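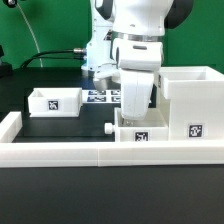 **Talk notes: the Sornik limes, spring meeting**

(Start with lights up. Wait for the stragglers, the side door sticks.)

Good evening, and thank you for coming out for a row of trees! I've been walking under the Sornik limes since I was small enough to be carried, and I could happily talk until midnight. I've been given the slot before the tea, so I won't.

Start with the age. The oldest written mention is in a Tundport parish account from 1727, a payment for "setting lymes by the upper walk." It doesn't say how many. I'd love to tell you that every trunk out there goes back to that payment, but most were replanted later, and we can only be fairly sure of 4 at the river end. Go and stand next to one on your way home. Put your hand on it!

**Where we are now**

- 104 trees on the walk at the last survey, both sides counted
- 57 of those sit within the strip marked for the new drainage line
- "within the strip" does NOT mean "to be felled" (say this twice, it got muddled in the newsletter)

The Ranel scheme, as drawn, runs the pipe down the east side, close in under the crowns. The drawings show trunks as neat little circles. Roots don't stop at the circle, and a lime's can run out well past the spread of its branches. A trench that misses the trunk by a comfortable distance can still cut through a great deal of what holds the tree up and feeds it.

(Pause. Somebody will ask about boring under the roots. Take it now if so.)

Boring underneath is possible on part of the route. It costs more and needs a pit at each end, and the pits have to go somewhere. My own favorite is the other option, the Takács Lane route. It's longer, it goes under a road that needs resurfacing anyway, and there isn't a single mature tree on it. I got quite excited when I first walked it with the map. I may have startled a dog.

**What the limes do for us**

Keep this bit short, people know. Shade on the school side in the afternoon. Bees, so many bees, when the flowers open. Bats along the river end at dusk. And the smell in early summer, which I can't put on a slide.

**What to ask for**

Ask the town for a proper root survey before any route is fixed. Ask to see the cost of Takács Lane written down beside the cost of the east side. Written comments close at the end of March. A postcard counts. Please use your own words and say which part of the walk you use.

(If time: the story of the storm and the bandstand. If no time, skip to the walk.)

Guided walk after tea, meeting at the Sornik gate. Bring a flashlight, the path is uneven by the third bench. Maps are on the table by the door, and please take a spare for a neighbor.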